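Unit 2. Reading a package label: required elements

Principal display panel. Carries the product name and net quantity. Must face the buyer on the shelf.

Information panel. Carries ingredients, maker and storage directions - usually to the right of the display panel.

Directions and cautions. Kept apart from sales copy, under a heading of their own. Heating instructions go here.

Type size is set by panel area. The Clemano worksheet uses a panel of 100 square centimeters; repeat it for 258.

Read pages 2 to 9 of the Stelon reader before lab. 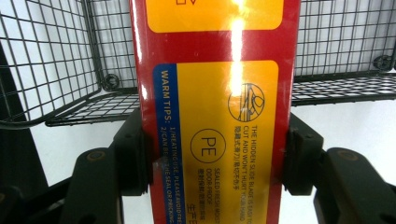 Department of Packaging and Labeling, Trerkau College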